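Section 5: Marking the board and teaching the first pick

These steps are for the shared bench at the Lomurport workshop. Keep the arm in slow mode until step 6 is finished.

1. Cover the table top with cardboard and lay the blue tape in a grid. Press the tape well where two strips cross.
2. Put the bin on the grid and line its bottom with something soft or with paper.
3. Bring the gripper over the grid with the fingers open, and save this point as HOME.

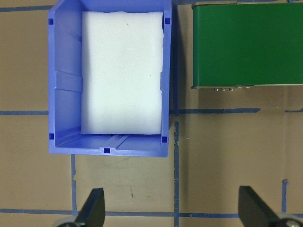
Can I use masking tape of another colour?
Any colour is fine if it is different from the board and if it comes off without tearing the cardboard.

4. Open the program KERKIK on the teach pendant. Set the speed to 5 per cent.

CAUTION: Stay outside the reach of the arm when the power is on. One person only holds the pendant.

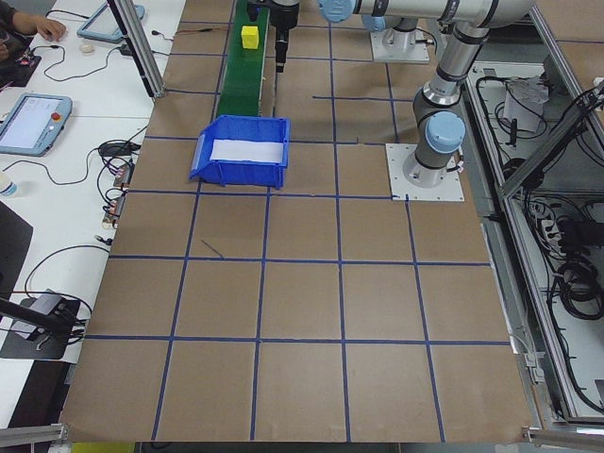
Saving the points is slow work, so do it in one sitting. Begin with the pick point, then the point 88 mm over it, then the drop point. Our bin stands at the end of the green conveyor, so the drop point is near to the pick point and the arm must make only a short move. Lay the pendant where you can reach its red stop button without leaning over the board.

5. Run the three points by hand, one after another.
6. If a point is wrong, save it again before you raise the speed.

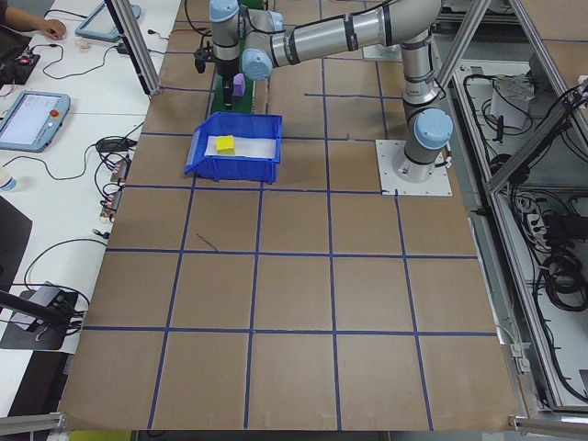 Then raise the speed to 55 per cent and run the program again. The program can keep 256 points, and old ones should be deleted by the person who made them.

NOTE: Questions to Sylvie MacDonald. Last change 12/8/19.

Related items
Section 4: Bolting down the base
Section 6: Schmieder gripper, changing the fingers
Didedness parts list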